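Kapitel 5
Becher, Greifer, Geduld: unser erster Versuch in der Simulation

Wenn ihr bis hierher durchgehalten habt, könnt ihr Koordinatensysteme ineinander umrechnen und wisst, warum ein Arm mit sechs Gelenken manchmal trotzdem nicht dahin kommt, wo er hin soll. Glückwunsch! Ab jetzt wird es praktischer, und ich darf endlich von meinem Lieblingsprojekt erzählen.

Der Kurs hieß bei uns intern nur »Kuvport«, nach dem Namen, den jemand dem allerersten Projektordner gegeben hatte (die Bedeutung kenne ich bis heute nicht). Wir trafen uns nachmittags, meistens bis kurz vor sechs, und die Aufgabe klang so harmlos, dass ich sie beim ersten Lesen für einen Tippfehler hielt: zwei Becher ineinanderstapeln. Mehr stand da nicht. Mein kleiner Bruder konnte das mit zwei Jahren, und der hat die Becher danach auch noch durchs Wohnzimmer geworfen.

Also haben wir drauflosprogrammiert. Wir schrieben die Position des ersten Bechers fest in den Code, fuhren hin, Greifer zu, hoch, rüber, loslassen. Beim ersten Durchlauf kippte der Becher um. Beim zweiten auch. Beim dritten fuhr der Arm mit voller Überzeugung neben dem Becher her und schloss die Finger um Luft, was der Simulator mit einem freundlichen »success: false« quittierte. Die Zeile kann ich inzwischen im Schlaf mitsprechen.

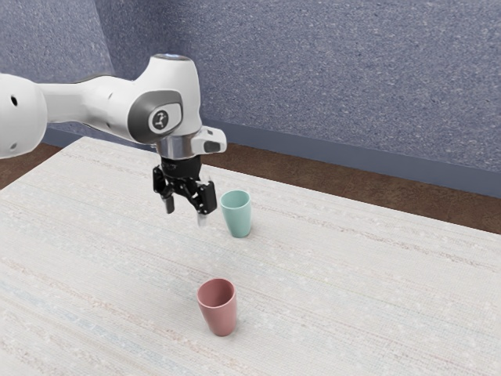 Text: Triin Kütt
Simulation und Aufgaben: Tõnu Grīnberga

Zwei Becher, ein mintgrüner und ein rosafarbener, dazu ein offener Greifer, der neben dem grünen in der Luft hängt. In genau so einer Stellung fängt der interessante Teil an, und mit ihr werden wir uns das ganze Kapitel über beschäftigen. Nennen wir sie die Vorgreifpose. Der Arm ist schon in der Nähe, hat aber noch nichts berührt, und alles, was jetzt noch schiefgehen kann, steckt in den letzten Zentimetern.

Mir war am Anfang überhaupt nicht klar, wie viele Entscheidungen da drinstecken! Von oben kommen oder von der Seite? Den Becher außen umfassen, oder einen Finger innen und einen außen an die Wand setzen? Wie tief? Ein Becher, der nach unten schmaler wird, ist nämlich gemein: Packt man ihn weit unten mit parallelen Backen, liegen die Finger nicht sauber an der schrägen Wand an, und er verdreht sich beim Anheben. Packt man ihn ganz oben am Rand, pendelt er. Unsere Gruppe hat darüber länger diskutiert als über die Frage, wer im Juni die Abschlusspräsentation hält.

Tõnu hat uns dann einen Zähler in die Simulation eingebaut, ein bisschen aus Bosheit, glaube ich. Bis zum ersten gelungenen Stapel brauchten wir 412 Versuche. Als wir den Kurs abschlossen, stand der Zähler auf 1756, und die meisten davon liefen über Nacht ohne uns, mit zufällig verschobenen Bechern. Das ist der große Luxus der Simulation: Man drückt auf Reset, und alles steht wieder. Keiner kriecht unter den Tisch.

Unser Greifprogramm tauften wir »Grimum«, die Auswertung dazu »Lunlow«. Beide Namen tauchen in den Listings wieder auf, also wundert euch nicht. Grimum rechnet aus der Becherposition eine Vorgreifpose, eine Greifpose und eine Hubpose aus. Lunlow schreibt mit, was daraus geworden ist, und zwar so, dass man es am nächsten Tag noch versteht. (Unsere erste Version schrieb nur Einsen und Nullen untereinander. Macht das bitte nicht.)

Ihr braucht für dieses Kapitel die Umrechnungen aus Kapitel 3, vor allem die vom Weltsystem ins Werkzeugsystem. Falls die noch wackeln, blättert ruhig zurück, ich habe das beim Schreiben selbst zweimal getan.

Zum Warmwerden

Nehmt zwei Becher aus der Küche und stapelt sie mit nur zwei Fingern einer Hand, Daumen und Zeigefinger, beide gestreckt. Das Handgelenk bleibt dabei steif. Schreibt auf, aus welcher Richtung ihr gegriffen habt und in welcher Höhe. Dann dasselbe mit geschlossenen Augen, wobei euch jemand die Becherposition nur in Zentimetern ansagen darf. Hebt die Notizen auf, in Abschnitt 5.1 machen wir daraus die ersten Zeilen Code.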